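How to Descale a Kettle Without Making a Big Job of It

If you live anywhere near Drindasham you already know what our water does to a kettle. I moved here from a soft water town and thought my poor kettle was falling apart when little white flakes started turning up in my tea! They were only limescale, and getting rid of it takes very little effort once you have done it a time or two.

You will need plain white vinegar or a couple of lemons, some fresh water, a soft cloth and an old toothbrush you don't mind giving up. I have also used the descaling powder from Coste, the hardware store on the corner, and it works nicely, but I tend to go back to vinegar because there is always a bottle in the pantry.

Start by unplugging the kettle and letting it cool all the way down. Tip out whatever is left inside, and if the spout has a little mesh filter that lifts out, take it out and set it in a cup of vinegar to soak while you get on with the rest.

Fill the kettle halfway with equal parts vinegar and water. Mine is an old Lornel (the tall one with the stiff lid), so I have to pour slowly or it splashes back up at me. Plug it in, bring it just to a boil, then switch it off and unplug it again. Stay close by for this part - vinegar can foam up more than plain water does, and you don't want it coming over the top.

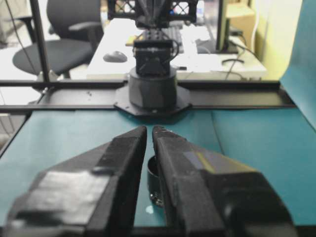
Now leave it alone for half an hour. I usually put the dishes away or water the plants on the sill, and I open a window too, as the smell does hang around a bit. If your kettle hasn't been done since last February, give it a full hour and don't feel bad about it.

Pour everything down the sink and have a look at the bottom. Most of the scale should have come away, and any stubborn patches will usually give in to the toothbrush. Don't be tempted by steel wool, which scratches, and never put the kettle itself under water. Give the filter a scrub, rinse it well and pop it back in.

Fill the kettle with fresh water, boil it, and throw that water out. Do this 2 times, or once more if you can still smell vinegar. Wipe the outside with a damp cloth, dry it off, and make yourself a cup of something. I do ours every month or so, and my sister over in Flestby, where the water is much kinder, gets away with twice a year.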